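Home | Topics | Equipment planning | Glossary | Contribute

Handheld gripper station (budgeting)

A handheld gripper station is a work area in which a person carries out manual tasks with a gripper in each hand, so that the motions can later be used to train a robot arm. In equipment planning it is usually treated as a single purchase, although its parts wear out at very different rates.

Cost structure

Budgets are commonly divided into fixed items (platform, support frame, cabling, floor marking) and consumables (gripper fingers, work boards, containers and small objects for handling). The Trenow planning sheet, widely copied by smaller laboratories, adds a third heading for operator time – often the largest of the three after the first year.
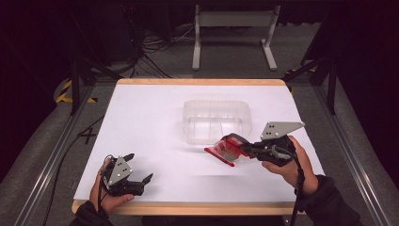 Grippers are bought in matched pairs. Buyers are advised to order a spare pair with the first purchase, as parts from separate production runs may need to be calibrated again. At the Mikthorpe site, the original order allowed $874 for fingers and fasteners and $200 for cables; the cable allowance was spent first and was later raised to $1,000 to cover strain relief and longer runs.

Consumables

Containers and test objects are inexpensive but are replaced often. The Villaseñor method sets a replacement interval of 72 working hours for any part that touches the work surface. Critics consider this wasteful for plain tubs and prefer inspection at the end of each shift.

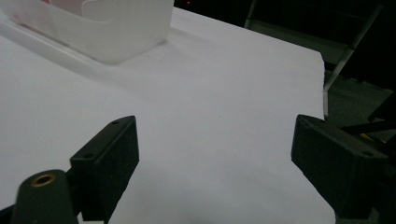
Lighting is frequently left out of first budgets and added in the second year. Floor space should be planned with room for the operator to stand back from the board and for cables to be routed away from the feet.

Leasing

Jodberg offers stations on lease, with fingers supplied under a separate service plan. Leasing suits projects of uncertain length – purchase is generally preferred when the same task set will be repeated.

See also: Depreciation of laboratory equipment; Spare parts planning

This site uses cookies to remember your reading settings. Accept | Manage choices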